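Giving up the car, five months in

Aug 7, 2020

I sold the car in March. The plan was to try a year without one and see what it cost me in money and in time. A few people have asked how it's going, so I sat down with my bank statements last night.

The car was costing me more than I thought. Insurance and the parking spot behind my building came to $329 a month before I put any gas in it. I was driving it twice a week, mostly to the big grocery store in Wombridge and back. The last repair bill was $600, for a part I had never heard of, and that settled it.

Now I walk or take the bus. The number 2 bus goes from the end of my street in Bikcombe to Drostodbridge, and the ride takes 40 minutes if the bridge isn't backed up. I work from home most days at the moment, so I'm not making that trip much. When I do go I bring a book.
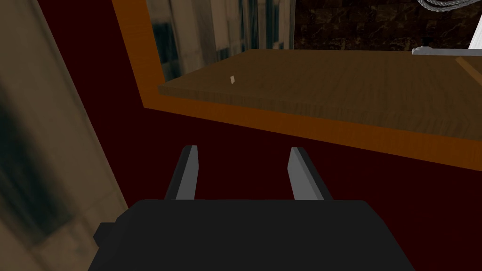

Open gripper over a dark maroon surface, computer rendered.

Groceries took the most getting used to. I used to do one large shop and fill the trunk. These days I go to Gilani on the corner every second or third day with a backpack. Their produce is better than the big store's and the canned goods cost more. My total for food has gone up a little, but I throw out less of it. Milk is the heaviest thing I carry and I've switched to the smaller size.

I did buy a folding cart for laundry detergent and cat litter. The first one lost a wheel on the curb outside the post office. The second one has bigger wheels and has been fine so far, though it squeaks and I haven't found where the squeak comes from. 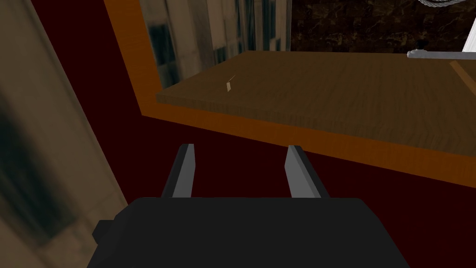 Rain is the other thing. I own a decent jacket but my shoes were useless, and I spent most of April with wet socks. I bought waterproof boots at the end of the month, right before it stopped raining. They're in the closet until fall.

What I miss is being able to leave late. The last bus back from Drostodbridge is earlier than I'd like, and a cab home eats up whatever I saved that week. I've done that twice. I also can't get out to the lake, where the bus doesn't go at all -- I may rent a car for a weekend in September if the price is reasonable.

I'll add up the numbers again around New Year's. Winter will be the real test, especially the hill.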